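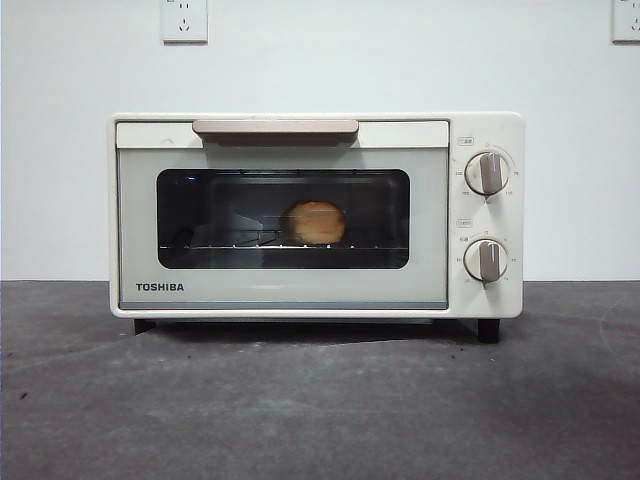
Toaster oven on the kitchen worktop

Grease trap or not?

marrowfat
We're on a private drainage system outside Imdale and the kitchen waste pipe has blocked twice since December. The drain firm wants 568 to fit a grease trap under the sink, a Faltenard. Is it worth it for a house with two adults?

Huanca
No. Wipe the pans with kitchen roll before washing up and put cold fat in the bin. We've done that for years and never had the rods out.

pipework_91
Disagree. Wiping helps but you still get fat off plates, and a long shallow run will catch it. How far is it from the sink to the first chamber, and what's the fall like?

marrowfat
Long run, it goes round the back of the garage. No idea about the fall. Most of our cooking is done in the little oven so there isn't much frying.

pipework_91
Get a camera down it before you buy anything. If the pipe has sagged, a trap won't fix it.

Flulla
I paid for a trap in our last place. It worked, but it needs emptying every few weeks and the smell is bad. My other half refused to do it — so it was always me.

Huanca
Exactly my point. People fit them, forget them, and then the trap blocks as well.

pipework_91
Then that's a maintenance problem. Same goes for the tank.

marrowfat
Rang a different firm and they'll do the camera survey for 91. Booked it. Will hold off on the trap until I've seen the footage.

Flulla
Ask for a copy of the recording, ours only gave us a verbal report.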